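**Re: [members] Evening schedule on Ploslow Community Radio**

From: Pejman Nazari, Station Secretary
To: members list
Date: 29 April 2018

Dear members,

Thank you to those who wrote in on the draft evening schedule. I reply below to the message from Ctibor Kopecký, as it raises points that several others have also put to me.

> The draft moves "Prukport Calling" from 7 p.m. to 9 p.m. and cuts it from 90 minutes to an hour. In February we were told that the local programmes would keep their places until the licence review was finished. Has that changed? I would also like to know whether the Guzmán jazz hour is to be repeated at the weekend, as a good many of us are at work when it goes out.
>
> Lastly, the draft does not say who will read the late bulletin.
>
> Ctibor Kopecký

On the first point, the undertaking given in February still stands. The review closed earlier this month, and the new schedule will not begin until the station has the result in writing. "Prukport Calling" will then move to 9 p.m. Its length has been looked at again following members' comments, and it will run for 80 minutes, with the late bulletin directly after it at 10.20 p.m.

The Guzmán jazz hour will be repeated at the weekend, in the early afternoon. The exact time depends on the football commentary from Vistum and will be given in the printed guide. Members who receive the guide by post should allow a few days longer than usual – the print run has gone up to 1,154 copies and the mailing is being done in two batches.

The late bulletin will be read by the duty presenter for the time being. A rota is being drawn up. Any presenter who cannot take a late turn is asked to let me know before it is issued, giving the evenings concerned.

Two further matters arise from other replies. The phone-in keeps its present place, but calls will be limited to about four minutes each. Requests for the Sunday record programme should now be sent by e-mail or left at reception; the answering machine is no longer checked daily.

The draft received 20 written replies in all. They have been filed at the station office and may be read there by any member on request. Corrections to programme titles or presenters' names in the draft should reach me before the guide goes to the printer.
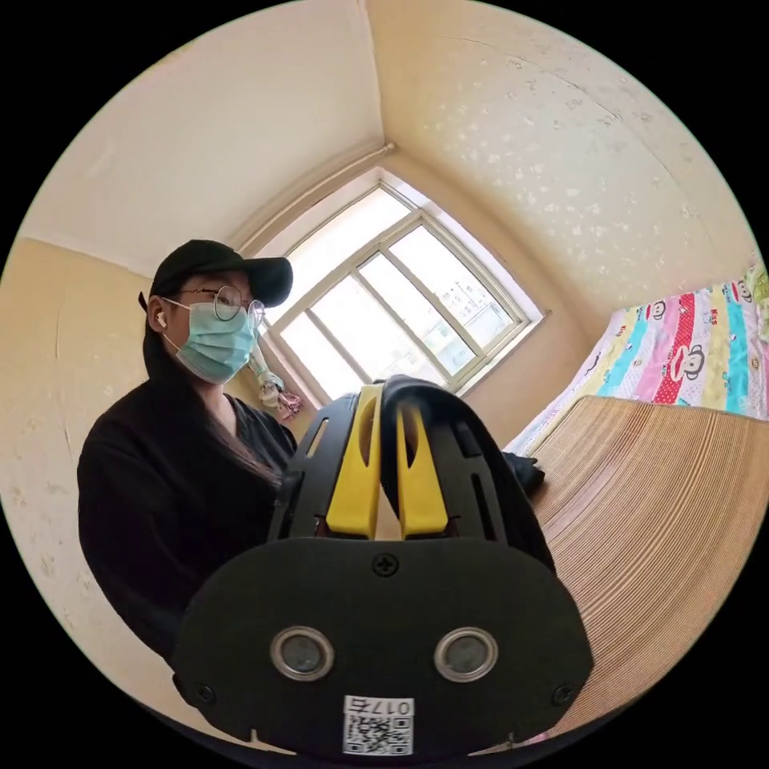 *Cap, glasses and face mask, with a wireless earbud in the right ear.*

A revised schedule will be sent to this list once the start date has been confirmed. Please reply to me directly on matters that concern one programme only – general comments may continue to come to the list.

Yours faithfully,

Pejman Nazari
Station Secretary
Ploslow Community Radio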